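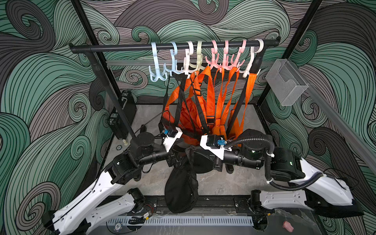
Do I need to take the harness off the rail before I fold it?

Leave it on the rail until the straps are free of each other, then lift it down and fold it on a flat surface.

Section 4: Hanging, untangling and storing your harness

This section covers the Hindura webbing harness when it is kept on a clothes rail with multi-hook hangers. It applies to harnesses with or without the fabric storage bag. For fitting the harness to the body, see Section 2. For inspection before use, see Section 3.

4.1 Before you start

You will need:
A clothes rail with a smooth rod and end caps
One or more multi-hook hangers
The storage bag
A soft, dry cloth
The record card that came in the box

The rail must be able to carry the harness without bowing. Check the weight limit given by the maker of the rail. If you are using the Hitico rail, set the rod to position 4 and tighten both side knobs by hand.

Caution: The clothes rail is for storage only. Never use it, or any hanger on it, as an anchor point.

4.2 Setting up the hangers

1. Push the end caps firmly onto the rod.

2. Hook the hangers over the rod one at a time, all with the open side of the hook facing the same way.

3. Slide the hangers you are going to use to one end of the rod. Keep the rest at the other end.

4. Pull down gently on each hanger you intend to use. If the plastic bends or creaks, put it aside and use another.

Note: Multi-hook hangers are sold in several colours. The colour makes no difference to the load they can take. Some households use one colour for each person's kit, which works well if two harnesses of the same size are kept together.

5. Leave at least 50 mm between the end of the rod and the nearest wall.

4.3 Hanging the harness

1. Open every buckle. Leave the adjusters where they are.

2. Find the back attachment loop and hold the harness up by it. The shoulder straps will drop to either side.

3. Place the shoulder straps over the small hooks of one hanger. Do not push a hook through stitching.

4. Lift the leg loops and place them on the next hanger along. Spreading the load over two hangers keeps the leg loops from falling through the shoulder straps, the usual cause of a tangle.

5. Let the long straps hang straight down. Do not wind them round the hanger.

Caution: Do not hang the harness by a buckle or an adjuster.

If you keep the bag on the rail as well, hang it lower than the harness or on a separate hanger, with the zip closed. An open zip will catch on the webbing – the teeth can pull threads.

4.4 Untangling the straps

It is easier to untangle a harness while it is hanging than on the floor. Work from the bottom upwards.

1. Take the bag and any loose fabric out of the way first.

2. Find the free end of one long strap. Follow it up with your fingers until you reach the first crossing.

3. Pass the free end back through the crossing. Do not pull on it. A pulled strap tightens the one behind it.

4. Repeat until the strap hangs clear, then do the same with the others.

5. When all the long straps are clear, turn your attention to the wide webbing. Turn any twisted loop flat between your palms.

6. If a loop has gone through another loop, unhook one shoulder strap from the hanger, turn the loop back and hook the strap up again.

7. Fasten the chest buckle. This holds the upper part in shape while you lift the harness down.

Note: If a strap will not come free after a few tries, check that it has not been threaded through the wrong adjuster. The threading diagram is in Section 2.

4.5 Folding and packing

1. Lift the harness off the hangers with one hand under the leg loops and the other on the back loop.

2. Lay it face down on a clean table or bed.

3. Wipe the webbing with the dry cloth.

4. Fold the leg loops up to the waist strap, then fold the shoulder straps down over them.

5. Gather the long straps in loose bends, each as long as your hand, and tuck them under the waist strap.

6. Put the harness in the bag with the buckles on the inside of the fold. Close the zip slowly, keeping the webbing clear with your other hand.

The finished bundle should need no force to go in. If it does, take it out and fold it again – a hard crease in the same place each time will wear the webbing.

4.6 Where to keep it

Keep the harness indoors, out of direct sunlight and away from heaters, paint, bleach and battery acid. A bedroom rail or hall cupboard is suitable. A damp shed is not.

Write the date on the record card each time you put the harness away for more than a month.

4.7 Spare parts

Storage bag: part 437
Rod end caps, pair: part 64

Order from Quansah, quoting the part number and the size on your harness label.

Section text: Thabiso Zulu. Checked by Radu Marinescu, May 16, 2022.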